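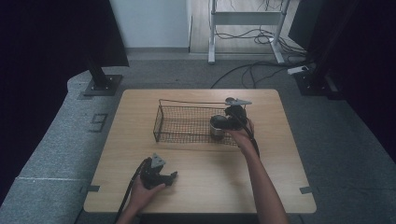 Reply from the Tomoana bench came in overnight: they think our starter is too acidic by the time it goes in the dough, and that the crumb problem has little to do with the flour. They would feed it twice before mixing and leave the salt alone.

30 September 2022

Not sure I agree, but it's cheap to test. Set up two batches this morning, both with Belley flour from the same sack. Batch 741 uses the starter as we've been keeping it, one feed the night before. Batch 742 got a second feed at 6:30 and went in when it had doubled. Salt at 18 g per loaf in both. Water the same.

741 was slack by the second fold and stuck to the tub. 742 held its shape better and smelled milder, closer to yogurt than vinegar. Shaped both at noon and baked in the lower oven, which still runs hot at the back left. Turned the loaves at the halfway point.

Cut at 4. 741 has the tight band along the bottom again, same as the loaves from March. 742 has it too, but thinner, and only on the two loaves nearest the door. So the feed helps, or the door side is doing something. Can't separate those from one bake.

Crust color no different. Taste: 742 is a bit flat. Someone at Ludville will complain if we send that as the regular loaf - they like it sour.

To do:
Repeat with the tubs swapped on the shelf.
Try the Kurnmont flour in the double-feed version, 100 g rye in place of white.
Get the oven thermometer back from upstairs.
Write back to Tomoana with the cut-loaf results and ask what temperature they keep their starter at. They never said, and our shelf is cold in the mornings now.

Rest of the Belley sack is in the blue bin, lid taped.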